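Veltex two-finger gripper against the Clasard: a month in the simulated kitchen
26/07/2024

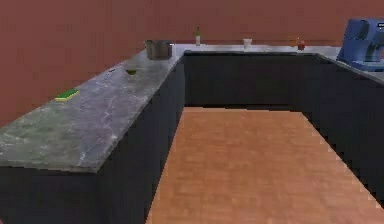 I'd been putting off buying the full Veltex model pack for ages, mostly on account of the price (715 for a single seat, ouch), but the old Clasard gripper I'd been using in all my kitchen tasks was driving me round the bend. So I paid up, swapped it onto the same arm and ran both through the same set of jobs: pick up the sponge, lift the bowl, shift the pot along the worktop.

The sponge is where the Veltex really earns its money! The Clasard model treats anything soft like a brick, so it either squeezes straight through or flings the thing at the wall. With the Veltex you get proper finger pads and a force limit you can change while it's running, and after I'd turned that down to 4 newtons I had hardly any silly launches.

Bowls are more of a mixed bag. Low round ones still roll away if you come in from the side, and I ended up grabbing the rim from above with both grippers. The pot was fine with either, as long as I kept off the handle (the collision shape on mine was a mess, so that may be my own fault).

I did over 3000 tries in all, split evenly, and the Veltex runs were noticeably slower. My poor desktop sounded like a hairdryer. You can switch the pads to a simpler contact setting and get most of the speed back, though small things start slipping again.

Grumbles: the manual is 135 pages and the bit on controller gains is tucked away near the back, and the wrist camera mount faces the wrong way until you edit the config. I still haven't got it talking to my Tinier controller without a restart between runs.

Would I buy it again? For soft stuff, yes. If you only move pots and bottles about, stick with the Clasard and keep your cash.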